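Notes for the Plirncombe talk. Slot is 30 minutes, aim to stop at 21 and take questions. Water on the lectern, check the clicker.

Opening. Skip the thank-yous, they did those in the intro. Start with the number everyone quotes at us, which is hours. How many hours of robot data have you got? I get this from funders, from students, from my brother-in-law. I want to spend the first part of this talk arguing that it's a bad question.

Slide 2. Two piles of recordings, same number of hours. Pile one is the same person doing the same pick on the same table. Pile two is 11 people who were told very little. Ask the room which one they would pay for. Wait. Most hands will go to pile two, and I used to put mine up too.

Slide 3. The trouble with pile two. Gönül Demirtaş went through ours by hand and wrote down every place where she couldn't tell what the operator was trying to do. Her list was long enough that we stopped calling them labels and started calling them guesses. Say this slowly. If the person who ran the sessions can't tell a regrasp from a mistake, I don't see what the model is supposed to learn from it. Credit Gönül by name, she is in the third row.

Slide 4. Cleltach comparison. Be fair to them. Their method is cheap and it scales. My complaint is that they throw out failed attempts before anybody looks at them, and then report that the policy recovers poorly. Well, yes. (Don't do the voice.)

Slide 5. Cloth. Leave this one up for a while. 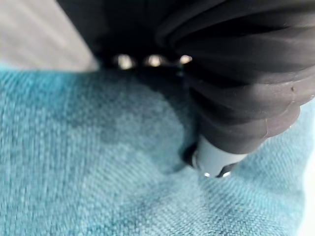 Contact is where I trust our examples least. People hear "soft gripper" and relax, as if the rubber will sort it out. Look at where the pale tip meets the turquoise cloth: the weave dimples under it and the creases run off to the right. Now tell me from that alone how hard it is pressing. I can't. The operator couldn't either, and whatever number we store next to a moment like that had better come from a sensor. Then point at the darker patch on the fabric and ask the room: shadow or damp? Take a couple of answers. A model gets no chance to ask.

Slide 6. What we changed. Operators now say out loud what they intend before each attempt, and we keep the audio. Failed attempts stay in. We cut sessions to 10 minutes — people get sloppy after that and the sloppiness looks like skill when you speed it up.

Slide 7. What I still don't believe. The Moldovan split came out better after all this, the Fillirance one didn't move. I have no good story for that and I'm not going to make one up on stage. If someone asks whether the audio helped or whether we just got more careful, say we don't know, we changed both in February.

Questions. Likely one is simulation. Short answer: show me the cloth.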